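Akthorpe notes: hard water and the kettle problem

The water in Akthorpe comes out of the ground at close to 300 parts per million total hardness, expressed as calcium carbonate. The utility reports it that way and so do the test strips. If you grew up on soft water, as I did, the first sign is usually the kettle. Mine had a visible crust inside of 3 weeks.

I have been keeping a log since February, mostly to settle a question of my own: how much of the scale can be avoided by changing habits, before any money goes into equipment. The short answer is less than I hoped. The long answer follows.

Hardness comes in two parts. Temporary hardness is calcium and magnesium bicarbonate. It drops out as carbonate when the water is heated, and it accounts for nearly everything in the kettle. Permanent hardness is mostly sulfates and chlorides, which stay dissolved through boiling. A strip gives you the total and tells you nothing about the split. To get the split, boil a measured sample hard, let it cool, pour it through a coffee filter, top it back up to the original volume with distilled water and test again. The drop between readings is the temporary part. In my case it was most of the total.
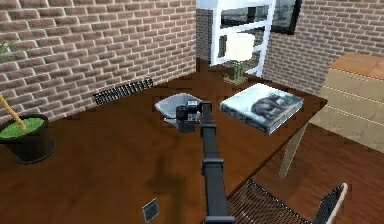

Jeanine Brouwer wrote in to say the coffee filter step understates the drop, as the finest carbonate goes straight through the paper and then dissolves again in the test reagent. Let the boiled sample stand overnight and draw from the top, and the second reading will come out lower.

I repeated it her way and she is right. The difference was one color step on the strip, so the split in my log has been corrected from that entry forward. Earlier entries are left as they were.

Now the habits. Emptying the kettle after each use helps, but only with the loose flakes. Water left standing in a hot kettle keeps depositing while it cools, and whatever evaporates leaves its minerals behind. Boiling only what you need helps more, in direct proportion to the volume. I went from filling the kettle to the line every time to measuring by the cup, and the interval between descalings went from 3 weeks to 8. Switching the kettle off just short of a full boil made no difference that I could measure.

For descaling I use citric acid, 20 grams to a liter, warm. Do not boil it. Calcium citrate is less soluble in hot water, and a boiled solution can leave a hard white film that is more work than the scale was. White vinegar does the same job with more smell. I keep both away from natural stone, marble in particular, which is calcium carbonate too and will etch.
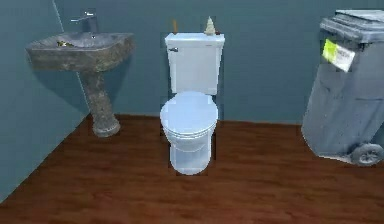 Page last changed: February, 9:40 p.m. (corrected the citric acid paragraph)

On equipment. I looked at two options. The Tositden is a conventional ion exchange softener: resin bed, brine tank, salt by the bag. It swaps calcium and magnesium for sodium, and the chemistry is not in dispute. The drawbacks are the drain connection, the salt, and the added sodium, which matters if someone in the house is on a restricted diet. The usual fix is to leave the kitchen cold tap on the unsoftened line, and then the kettle is back where it started.

The Cultwood is a clamp-on unit that claims to condition the water with a coil around the pipe. I borrowed one and ran it for 8 weeks with the kettle routine unchanged. I dried and weighed the scale at the end. It came to almost the same mass as in the period before, well inside the error of a kitchen scale. I gave it back. 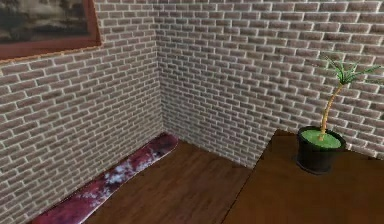
That left the filter jug, which I had ruled out early on grounds of cost per liter. The cartridge is a weak acid resin, so it goes after the temporary hardness specifically and leaves the permanent part alone. For a kettle this is the correct target. Fresh, the cartridge took out more than half of the total. By the end of its rated life it was taking out very little, and the decline was steady, with no sharp cutoff to warn you. I now test the output with a strip once in a while and ignore the indicator on the lid.

The shower head is a separate matter. It gets unscrewed and soaked overnight in the same citric solution – the rubber nozzles can be rubbed clean by thumb afterward. Aerators get the same treatment, and it pays to lay the parts out in order as they come apart, as the screens look symmetrical and are not.

Next entry will cover the water heater, once I have found a replacement for the drain valve. The hardware counter at Ghorbani has one on order in brass.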